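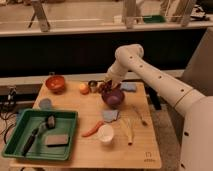
Handout 6: Loss of grip during transfer tasks

Module: Safe Operation of Tabletop Manipulators
Module leader: Leonor Seixas
Laboratory supervisor: Ilídio Sampaio

1. Purpose of this handout

These notes accompany the sixth lecture and the laboratory session that follows it. They deal with one fault, the unplanned release of an object while the arm is moving, and with the injury to a student's hand that resulted from it at the Tosordale teaching laboratory last November. Students must have read sections 3 and 5 before they enter the laboratory.

2. The task

The exercise is a transfer task. The arm picks up a named item from a table on which other items have been left in no particular order, carries it to a bowl or tray and lets go. Items are chosen to differ in stiffness, weight and shape. A carrot and a paper cup, for instance, call for quite different closing forces, and a crumpled soft object may have no clear edge for the fingers to meet.

Soft items are the most troublesome in this exercise. The gripper control reports a successful grasp when the fingers stop closing before they reach their end position. With a rigid item this is a fair test. With a soft one the fingers may stop on a single fold, and the item then hangs by a small part of itself. If it touches the rim of a bowl on the way in, it can be pulled free.

3. The incident

The group had completed the task without difficulty in the morning. After the break the item was changed for a folded cloth, but the force setting was left at the value used for the paper cup. The arm lifted the cloth, crossed the table and dropped it on the rim of the receiving bowl, where it hung half in and half out.

The control program, known in the department as Costosside, detected that the fingers had closed fully and began its recovery routine. This consists of a pause of 2000 milliseconds, followed by a second attempt at the last known position of the item. One student took the pause to mean that the program had ended and reached across to push the cloth into the bowl. The arm came down on the back of the hand. The speed was low and the injury was a bruise, but the student could not withdraw the hand until a second student pressed the emergency stop.

4. Findings

The internal review was carried out by Sampaio and adopted by the department without changes. It found the following.

The arm behaved as programmed. No mechanical or electrical fault was present.

The status lamp showed the same steady colour during the recovery pause as it did at the end of a run. A person at the table had no means of telling the two apart.

The emergency stop stood at the far end of the bench, beyond the reach of the person nearest the arm.

The written procedure required the force setting to be checked at the start of each session. It made no mention of a change of item during the session.

5. Rules now in force

5.1 No hand is to pass over the table edge until the operator has pressed hold and said "held" aloud. A stationary arm is to be treated as a moving one.

5.2 The operator keeps one hand on the emergency stop throughout the run and has no other duty.

5.3 The force setting is checked and written in the log each time the item is changed.

5.4 Speed in the teaching laboratory is limited to 150 millimetres per second. The limit may be altered only by the laboratory supervisor.

5.5 Automatic recovery is switched off. After a lost grip the arm stops and waits for the operator. It is permitted 2 further attempts, each started by hand.

5.6 A dropped item is left where it lies until rule 5.1 has been met, including when it has fallen to the floor.

6. Preparation for the session

Each student should bring a short written answer, of no more than a page, to the questions below.

What could the program have measured, other than finger position, to judge whether the cloth was securely held?

At which points between the change of item and the injury could a person have prevented it, and what would that person have needed to know?

Does rule 5.5 introduce any new risk for the operator?

Further reading is the chapter on grasp detection in the Sturnoria course reader. Written answers are to be handed to the laboratory supervisor by 12th August.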